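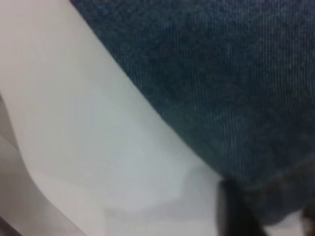
Dark blue denim with a stitched fold, in Judit Szilágyi's sewing room in Plavthorpe.

"Don't iron it yet!" is the first thing Judit Szilágyi says to me, and I haven't even put my bag down. She runs Zusance, a one-woman mending business up a flight of 17 steps, and she has firm opinions about jeans.

I ask how many pairs she's had through her hands. "I stopped writing it down at 1000," she says. "My notebook was full and I didn't feel like buying another one." August is her busy time - people pull out last year's jeans, find the knee has gone and panic.

So what does she look at first? "The hem. Always the hem! If the stitching's good there, I know what thread I'm matching." She likes to work over something pale, so she can see where a dark edge ends. Then she runs a thumb along the diagonal of the twill and tells me to try it (I did, and now I can't stop doing it to my own jeans).

She doesn't mind a bit of wear either. "Those little light flecks, I love them. Why would you want to hide them?"

Her mother, who sewed under the family name Szalai, kept every scrap. Judit has 200 of them sorted by shade in a drawer, and she pulled out three blues I would have sworn were the same. "Take them to the window," she said, and went off to make coffee.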